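Desk and floor notes, second pass

The room is 254 square feet, with one door, and the desk stands away from the walls so that people can sit on both sides of it. I wrote up the first layout in March. Most of what follows replaces that.

Floor first. The carpet was there when we moved in and I had planned to take it up. I have since dropped that plan. Low, dense pile is good for a work room: chair casters roll on it without a mat, and a dropped screw stays close to where it landed. The drawback is finding the screw. A speckled dark carpet hides small hardware very well, and a flashlight held flat to the floor works better than the ceiling lights do.
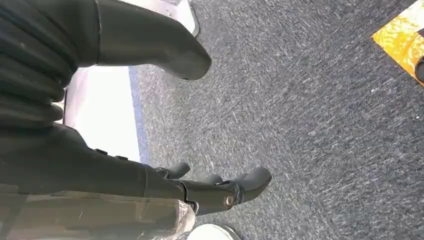 Dark gray carpet, low pile, lighter flecks.

The flecks also hide lint and crumbs, so the carpet looks the same on the day it is vacuumed as it does a week later. I vacuum on a schedule now and ignore how it looks. Two directions, slow passes, the brush set to its lowest position. Gøran Torvik lent me a wet extractor from Skikport and I ran it over a strip by the door. The strip took a day to dry and came out a little lighter than the rest, and after a few weeks I could no longer find the boundary. I would not do the whole room with it while the desk is in use.

Chair marks come out with a damp cloth and a spoon. Desk feet leave deeper ones. I put Fang felt cups under the feet for a month and took them off again, as they let the desk creep whenever someone leaned on it. Bare feet on carpet hold position better.

Now the desk. The top is light wood, and I oiled it once, thinly, before it went into service. It shows cup rings but it wipes clean. Everything that needs power is supposed to come in from the left, where the power strip sits on the neighboring surface. Keeping the strip off the desk has two benefits. Its sockets can be reached without moving anything, and the plug-in adapters don't use up working area.

The weak point is the run between the desk and the floor. I had fitted an under-desk tray from Jestov, 35 inches long, held by clamps. The clamps slipped under the weight of the adapters, Thijs Martens tightened them twice, and then I took the tray down. No replacement has gone up yet.
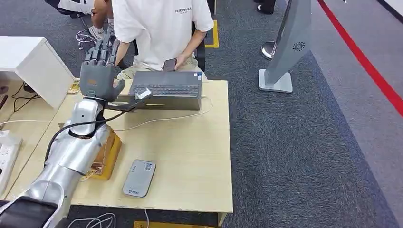

Last changed: 31 January 2026

Thin white cables are the worst kind for this. They weigh almost nothing, so they don't hang straight, and they knot around each other as soon as two are pulled in turn. With the tray gone they go over the side of the desk and down to the floor in a bunch. I have a reel of hook-and-loop tape ready and will cut it into short lengths, one per cable, plus one larger wrap for the bundle. No zip ties. Every zip tie I have put on a desk has been cut within a month, usually by Damian Mazurek.

Labels come before the tape. The cables are the same color and close to the same thickness, and tracing one by hand means disturbing all the others. I will mark both ends with a number and keep the list inside the lid of the parts box – a list on paper, as the one on the shared drive was never opened.

The laptop's white cable comes out on its right side and then has to cross the desk to get back to the left, taking up a stripe of the surface where a notebook could go. Yichen Tian suggested a right-angle adapter and a route along the back. I priced a dock from Kemero at $179, which would tidy that side completely, and decided it was too much money for one cable. The adapter is on order.

Wooden blocks have turned out to be the most useful item in the room. I keep several in the parts box, sanded and finished, for propping things up at the height they are needed. They don't slide much on the desk, they don't mark it, and a second one can go on top. Cut them from dry stock and break the edges with sandpaper before finishing.

Still open: a cable route to replace the tray, screwed in this time, and a place for the small white devices that collect near the front of the desk. Shiyu Zhong wants a shelf on the left for those. I would prefer a shallow drawer, 22 inches wide, which would fit between the legs without touching anyone's knees. Measurements will go in the next post once I have had the desk on its side.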